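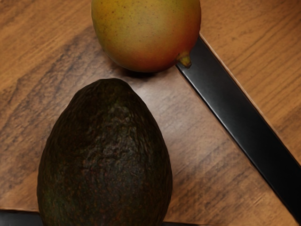
Somebody commented under my last entry that simulated fruit is cheating, and a club that never touches a real avocado isn't doing robotics. Fair enough. I half agree.

7/18/26. Five hours on the Luvov task again. The team sheet says 1,000 runs by November and we have 113. Vevetti keeps promising a better grasp score, and I'll believe it when I see one. A mango is an easy shape. The Lestthorpe team says they're at nearly 50 percent — on what, they don't say.

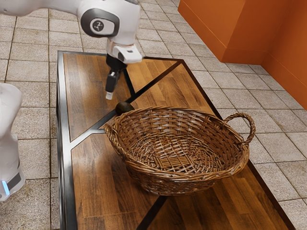

Arm over the table, basket still empty.

I want to try the small round one with the gripper opened less. My guess is it changes nothing. Notes are in the Suwannarat folder, if anyone reads them.

2 comments · 4 shares
Home | Diary | Club | Links
Contact · © 2026 · Back to top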